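**Vuvov, 13 de septiembre de 2021**

El edificio Femberg, donde trabajan desde hace años talleres pequeños y estudios de diseño, tendrá un nuevo horario y una nueva tarifa de alquiler a partir del próximo mes. La empresa Skomport, que administra el edificio, comunicó la decisión a los inquilinos por una carta de dos páginas.

Según esta carta, las puertas estarán abiertas hasta las once de la noche, y no hasta las ocho como ahora. El alquiler mensual de un puesto en las salas comunes sube de 79 a 100 euros. Para una sala cerrada de la primera planta el precio pasa de 160 a 200 euros, con la electricidad incluida. Los contratos firmados antes de mayo conservan la tarifa antigua hasta su vencimiento.

La apertura nocturna era una petición antigua. Muchos de los inquilinos tienen otro empleo durante el día y llegan al edificio después de las seis, de manera que les quedaban menos de dos horas para trabajar. En las reuniones de primavera se habló también de abrir los domingos, pero Skomport considera que el gasto de vigilancia sería demasiado alto. Los domingos el edificio seguirá cerrado.

Menos contentos están los vecinos de la calle Stojanović, que da a la parte trasera. Ellos temen el ruido de las furgonetas en el patio, sobre todo en los meses cálidos, cuando se duerme con la ventana abierta. La administración responde que la carga y la descarga quedan prohibidas después de las ocho y que la puerta del patio se cerrará con llave a esta hora. Quien salga más tarde deberá usar la entrada principal. También las máquinas de corte de la planta baja tendrán que pararse a las ocho, y el extractor de la sala de pintura a las nueve.

Queda sin resolver la cuestión del ascensor de carga, que está averiado desde mayo. La pieza necesaria se ha pedido dos veces, y la segunda vez llegó una de otro modelo. Mientras tanto, los materiales pesados se suben por la escalera o se guardan abajo, en un pasillo que ya es estrecho. La carta menciona el ascensor en una sola frase y no da ningún plazo para la reparación.

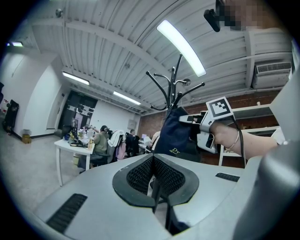

A Valbona Ionescu le parece justo pagar más por tres horas más, pero pide que el aumento no se cobre mientras el ascensor siga parado. Añadió que para los talleres de arriba el horario largo sirve de poco si cada tablero hay que subirlo entre dos personas. Anca Dinu, en cambio, preferiría que la tarifa dependiera de las horas que cada uno utiliza, «porque hay quien viene dos tardes por semana y paga igual que los demás».

Los inquilinos pueden presentar sus observaciones por escrito en la oficina de la planta baja durante las próximas dos semanas. Quien no esté de acuerdo con las nuevas condiciones puede dejar su puesto sin penalización, con un aviso de treinta días. Las llaves para la entrada principal se entregarán en la misma oficina, contra firma y un depósito que todavía no ha sido fijado.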